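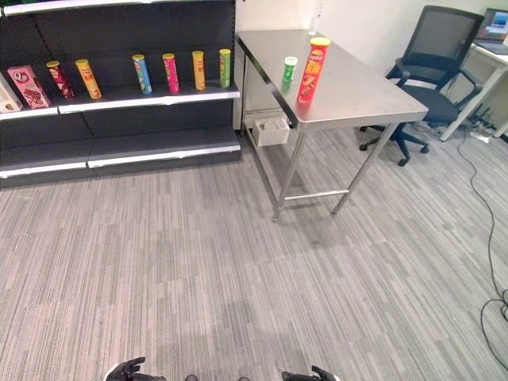
Courses > Service Robotics Lab > Handouts > Unit 5

Overview Schedule Handouts Lab Sheets Contact

Unit 5: Setting Up and Looking After the Cemari Shelf Cell

Peris Technical Center, lab handout. Written by Yaneth Marulanda, revised in August.

This handout covers the daily setup of the shelf cell, the checks on the right arm and hand, and what to do after a contact stop. Read it before your first lab. You will work in pairs, one person at the laptop and one at the cell, and you will trade places halfway through.

The cell is made up of the robot, the shelving unit, the steel table and the laptop that runs the Zellader control software. The task is simple to describe. The robot picks up a product, carries it to a shelf, sets it down and lets go. Most of the trouble students have with it comes from something in the cell having moved overnight.

Before power-up

Walk around the cell first. Push gently on each end of the shelving unit and see if it rocks. The cell stands on carpet, and a foot of the unit can sink a little after a few weeks in one place. If it rocks, shim it and write that in the log. Do the same with the table.

Next, look at the floor. Power cables must lie clear of the space the robot needs and clear of the place where the operator stands. Check that each plug is fully seated in the power strip. A loose plug at the strip will show up later as a dropped connection, and people have spent whole lab periods looking for that fault in the software.

Check that nothing has been left hanging on the arms. Then look over the fingers of both hands for torn covering, loose screws and bits of tape or label. Chip cans pick up a greasy film from handling and pass it on to the fingers. Wipe the fingertips with a dry cloth. Do not use solvent on them.

Power-up and homing

1. Clear the space between the robot and the shelf.
2. Turn on the controller and wait for the ready message.
3. Start Zellader on the laptop and load the cell file. Do not load a file from another group.
4. Release the emergency stop.
5. Home the left arm, then the right. Keep one hand on the stop button during both.
6. Open and close each hand with nothing in it. All the fingers should start moving together.

If a finger lags, stop and run the hand calibration again. If it still lags after the second try, tag the hand and tell the instructor.

Teaching the shelf

The software needs to know where each shelf edge is. You teach this by jogging the right hand to a point at the left end of the front edge, then to a point at the right end, and saving both. Do this for every shelf you plan to use. The shelves are fixed to the same back panel, but do not assume they are parallel.

Teach the top shelf last. The arm has to reach high for it, and the elbow comes down and out to the side as the hand goes up. Watch the elbow and the lower links as closely as you watch the fingers. The person at the cell should stand where the whole arm is in view.

Use the small container for the first test placement. It is light and easy to grip, and a bad placement does no harm to it.
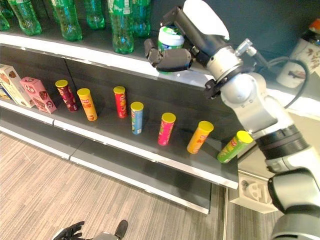 Fig. 2. Right hand with the small container, just above the front edge of the top shelf. The elbow joint is low and to the right, near the green can.

Clearance over the edge is set in the cell file under "lift." The starting value is 5 mm. Raise it if the container drags on the edge, and go up in steps of 2 mm until it clears. Some groups set a large value right away to be safe. The hand then lets go too high and the container tips over when it lands.

Glare can also be a problem. The white front edges are shiny, and under the ceiling lights the camera may lose part of the edge line. If the edge line on the laptop is broken or jumps around, lower the exposure before you change anything else.

Setting the grip

Start with low finger force and raise it until the container no longer slips during a slow lift. Save the value under the product name. A can of chips and a soda bottle need different settings, and a bottle with soft sides will buckle before it slips. Try every new value at slow speed, over the table, before taking it to the shelf.

Check the wrist flange while the hand is loaded. There should be no play between the hand and the flange. The cable leaving the connector at the wrist needs a loose loop, big enough that the wrist can turn through its full range without pulling on the plug. Turn the wrist slowly by jogging and follow the loop with your eyes. If it catches on the forearm, reroute it – do not tape it down tight. 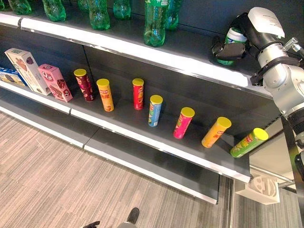
CONTACT STOPS AND RESET

Look at the row of chip cans in Fig. 3. The ones at the left end are upright and the last three, toward the arm, are tilted. When you see products standing like this, stop the program, even if the hand is working on a different shelf and the grip looks good. The camera view on the laptop follows the hand, so the person at the cell has to be the one to call it.

A contact stop can also come from the controller. It shows as fault 457 in Zellader, with the joint number after it. Write down the joint number before you clear the fault. The log does not keep it.

To reset:

- Press the emergency stop.
- If the hand is holding something, support the object before you open the fingers.
- Jog the arm straight back from the shelf at slow speed. Do not swing it sideways along the row.
- Stand the products up again and put them back in their marked places.
- Check the shelf edge and any bracket under it for cracks. Printed brackets crack along the layer lines and can look fine from the front.
- Teach the edge of that shelf again and run one placement at slow speed.

If the same joint faults again, do not keep resetting. Lower the elbow limit in the cell file or move the product row away from the end of the shelf, and note which one you did.

Service intervals

The hand comes off for inspection every 1000 cycles. The counter is on the status page. Percy Cusi keeps the spare finger sets and the torque driver in the Triantafyllou building, and he needs the hand tagged with your group name and the counter reading. Tighten the flange screws in a cross pattern. Home and calibrate after any work on the wrist, including a cable change.

Bring your log sheet to the next lab.

Comments

dkessel: Is the lift value per shelf or for the whole cell file? We changed it for the top shelf and the middle one seemed different afterward.

Y. Marulanda: Whole file, unless you tick "per shelf" on the teach page. Tick it first, then enter the value.

rowan_t: The exposure setting has moved to the Camera tab in the version on the lab laptop.

group4bench: Our cable loop was fine at home position and caught on the forearm at full turn. Check both directions, we only did one.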